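Recording Rules: Frequently Asked Questions
Jundance home recording program
Last updated 2025-06-13

We get wonderful questions from people recording at home with the hand-held grippers, and the best ones end up on this page. Keep them coming!

How long should one episode be?
Aim for 60 seconds or less. If you're still going at 70, stop, reset and start over. Short, complete episodes are a joy to work with, and you'll find your rhythm faster than you expect.

Do I need a table?
Nope! Any steady, flat-enough surface is allowed: a counter, a rug, a desk, a bed. We love variety in surfaces. Just stay on the same one until the set of 20 episodes is finished.
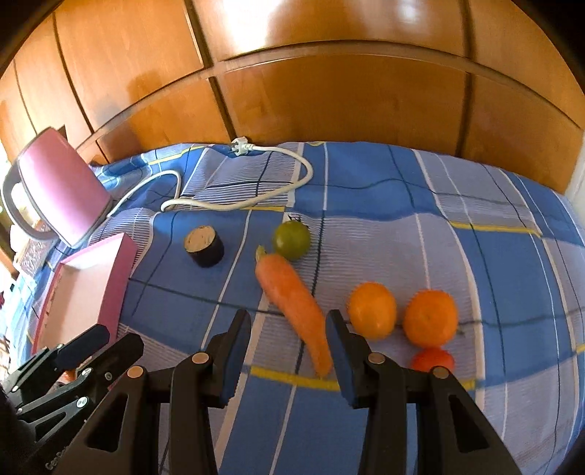
Which objects can I use, and how should I lay them out?
Rule 4 says everyday things, clean, with nothing sharp and nothing that leaks. Produce is a terrific choice (so many shapes!), and cut pieces are fine as long as they hold together. Leave enough room for both fingers to open around whatever you're picking up. A carrot lying at an angle with a jaw on either side of its narrow end is a good approach. Round things set side by side, like a pair of oranges, are harder to get into, so spread them out for your first set and bring them closer once you feel confident. Cords are okay in the background, but keep them clear of the path your hands will take, and pull the plug out of the wall before you begin.

Can I use both grippers at once?
Yes, please do! Two-handed episodes are some of our favorites. Keep the hand that's waiting still and off to the side, and don't let the jaws knock together.

What if I drop something?
Pick it up with the gripper if it's within reach and keep going. We want those recoveries. If it rolls onto the floor, end the episode and mark it "dropped" in Stiveo.

May other people or pets be in the room?
People have to sign the consent sheet first, all 17 lines of it. Pets should wait outside, however much they'd like to help.

Where do I send a rule I think is wrong?
Straight to Khrystyna-Mariia Dmytriv, who keeps the rulebook and really does read every message. Two of the June changes came from home recorders, including the new wording on cut produce.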